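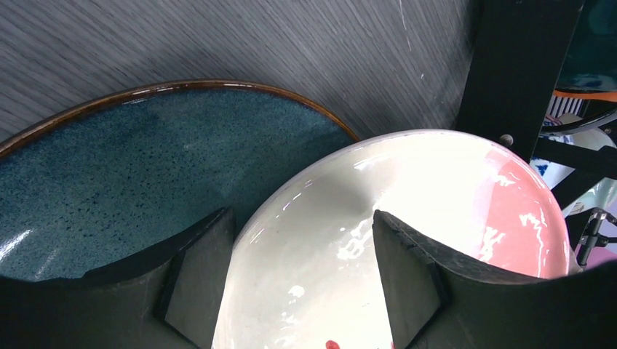 Haiyan Li wrote to us that in the first edition of this guide the salt came after the rinse aid, and that she had to go back and forth between pages with wet hands. We agree with her. In this edition the order is changed, and the old page 7 should not be used anymore.

4. Preparing the Flevia dishwasher for first use

Please complete section 3 (water and drain connection) before you start. The machine must stand level and the water valve must be open. You will need a funnel (part 1349, packed in the cutlery basket), a cup, and dishwasher salt.

4.1 Setting the water hardness

1. Ask your water supplier for the hardness of your water, or use the test strip in the document bag.
2. Press the power button. The display shows two lines.
3. Hold the Program button until the letter H is blinking.
4. Press Start to move from one level to the next. After the highest level, the display returns to H0.
5. When the correct level is shown, press the power button to save it.

Note: The factory setting is H3. At H0 the softener is off and no salt is needed. In this case please continue with 4.3.

4.2 Filling the salt container

1. Take out the lower basket. The salt cap is in the floor of the machine, on the left.
2. Turn the cap counterclockwise and remove it.
3. Only for the first time, fill the container with water.
4. Put in the funnel and pour 700 g of salt, slowly. Some water will come out. It is normal.
5. Clean the thread of the cap with a damp cloth and close it firmly.
6. Run the Rinse program at once, with no dishes inside.

CAUTION: Never put detergent in the salt container. It will destroy the softener, and the Motex warranty does not cover such damage.

CAUTION: Do not use table salt or sea salt.

4.3 Filling the rinse aid

1. Open the round lid on the inside of the door.
2. Pour until the liquid reaches the MAX line. Wipe away what is spilled, otherwise there will be much foam in the next wash.
3. Turn the dial to position 2. You can change it after several washes.

4.4 Loading and the first wash
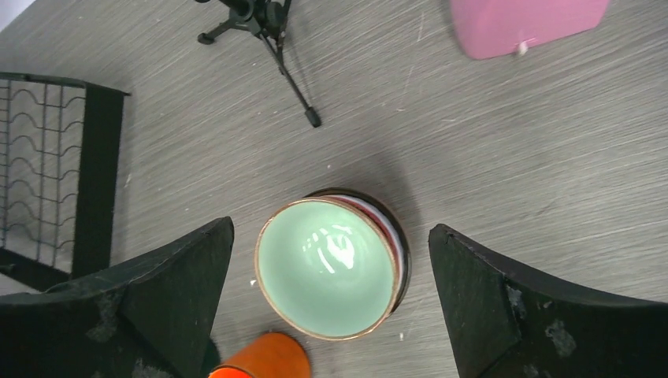 One owner asks whether it is necessary to rinse every plate under the tap before loading. It is not necessary. Scrape off the food, take away bones and toothpicks, and leave the rest to the machine. For dried egg or rice, choose the Soak option.

1. Place plates in the lower basket, facing the center, with a space between each one.
2. Place bowls and cups in the upper basket with the opening down.
3. Turn both spray arms by hand. They must not touch anything.
4. Put the tablet in the detergent box and close the cover until it clicks.
5. Select Daily and press Start. Close the door within four seconds.

Note: For handmade or decorated tableware, please follow the advice of its maker. If there is no advice, wash it by hand.

If the display shows E2 during the first wash, the water is not coming in. Check the valve and look for a bend in the hose, then press Start again. If E2 comes back, see section 9 or contact the Hulme service desk. Have the serial number ready. It is printed on the right edge of the door.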